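Planning and Paying for a Robot Workcell
Course handout, Unit 4
Instructor: Nataša Jurić
Revised 19 October 2021

Welcome to my favorite unit! Budgets sound dull until you see how much of a robot's behavior gets decided on a spreadsheet, months before a single motor turns. Bring a calculator and your project proposal to class. We'll use cloth handling as the running case, with two small arms working over one table and a soft green garment to deal with.
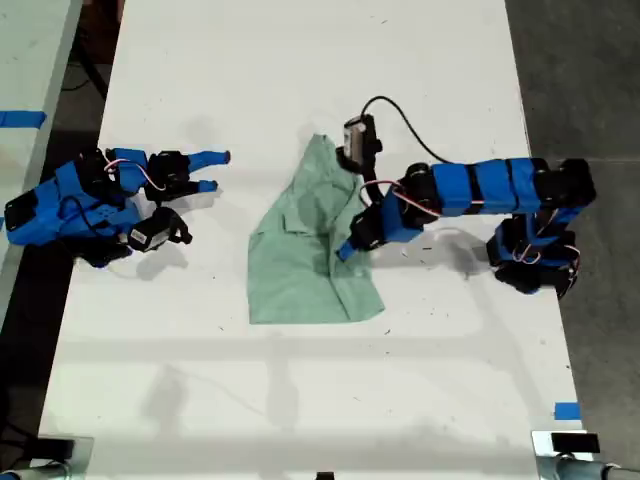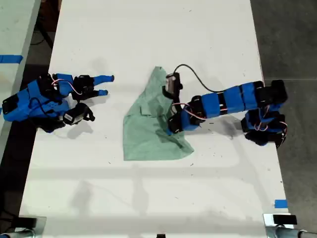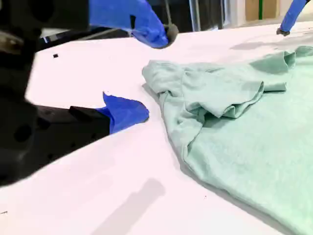
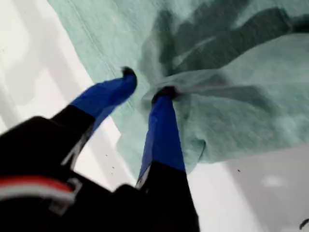

1. Start with the task

Write one paragraph about the job before you open a catalog. What gets picked up? How big is it when it's spread out, and how small when it's bunched? Does one arm have to hold while the other pulls? Cloth is a wonderful teaching case (I could go on for hours) because it has no fixed shape, so a gripper chosen for boxes or bottles may be hopeless at it.

From that paragraph, pull out the reach, the payload and the number of arms. A shirt weighs very little, so payload is cheap here and reach is what you pay for. Two light arms that overlap in the middle of the table will usually serve you better than one strong arm that can lift a toolbox.

2. The four headings

Every budget you turn in for this course uses the same headings, in this order:

Arms and grippers. Motors, printed or machined links, controllers, power supplies.
Sensing. Cameras, mounts, and every cable they need.
Furniture and fixing. Table, clamps, overhead frame if you have one, lighting.
Spares and consumables. Fingertips, wire, tape, screws, test garments.

Students nearly always write a lovely, detailed first heading and then give the other three a line each. Please don't! In last January's class, the Foloston team priced their arms to the penny and forgot the table altogether. They ended up borrowing a folding one that wobbled every time the arms stopped short, and half their test runs had to be thrown out.

3. Worked budget: Dreveck

Dreveck is our practice project, a two-arm bench for sorting and folding light clothing. The ceiling is $4,000, with delivery included.

Arms and grippers: $1,565
Sensing: $620
Furniture and fixing: $540
Spares and consumables: $475
Subtotal: $3,200
Held back: $800
Total: $4,000

Look at that held-back line, which is a fifth of the money. It feels huge the first time you do it, and you'll be tempted to spend it on nicer arms. Leave it alone until the bench has run for a month. By then you'll know what the bench is short of, and it's often something you'd never have put on the list (one team spent most of theirs on better lights and were thrilled).

4. Cameras and where they look

Decide on views first and models second. An overhead view tells you where the cloth is on the table and how the arms sit in relation to each other. A view from near the gripper tells you what the fingertips are up to, and that's where grasping cloth goes right or wrong. If you can only pay for one kind, write down which failures you'll be unable to see, and put that in your proposal.

Cable length belongs in this section too. A camera that rides on an arm needs enough slack for the arm's full travel, and a cable that's a foot too short will hold up the whole project.

5. Fingertips, or why spares matter

Fingertips are the part that wears, and they're also the part you'll want to change. Smooth ones slide off cotton. Soft ones grip well and wear down. Budget for at least two materials and several sets of each. The same goes for small servo motors: on Dreveck we carry one spare for each size used, bought in the first order so the units match.

6. Lead times

Money is half the plan, and the calendar is the other half. For the practice project, assume our supplier Vanhove ships motors in 21 days and that Clostel cuts tabletops to size in some 4 weeks. So the tabletop gets ordered first, even though it's the least exciting thing on the list. Draw the orders on a timeline, longest wait at the top, and mark the first day on which an arm could be bolted down. Everything you promise has to come after that mark.

7. For next class

Bring a one-page budget for your own project using the four headings and a held-back line. Add your task paragraph at the top and your timeline at the bottom. Rough prices are fine at this stage as long as you note where each one came from. We'll swap pages and go hunting for missing items in each other's lists, and I promise it's more fun than it sounds!

Questions before then can go in the box outside my office or on the class page.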